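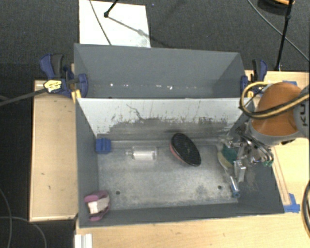 Fig. 1. Vaciar un cajón: botella transparente tumbada, bloque azul, pinza ya abajo a la derecha.

Tema 5. ¿Pueden ya con las tareas de casa y de taller?

Respuesta corta: algunas, y despacio.

- Recoger objetos mezclados: sí, con cajón fijo. Lo transparente sigue dando guerra (reflejos, profundidad mal medida).
- Doblar ropa, fregar: a medias. Ver apuntes de Chrysikopoulos, apartado Droltari.
- Taller: mejor, todo está sujeto y siempre en el mismo sitio.

Dato para la práctica: ensayo Resten, 2.638 intentos de agarre, 810 fallos. Calculad la tasa y decid qué fallos contariáis como graves. Ojo, agarrar no es ordenar!!

Falta: comparar con Frei (lo vemos el prox. día). Entrega mar. 16 de abril, una cara, a mano vale.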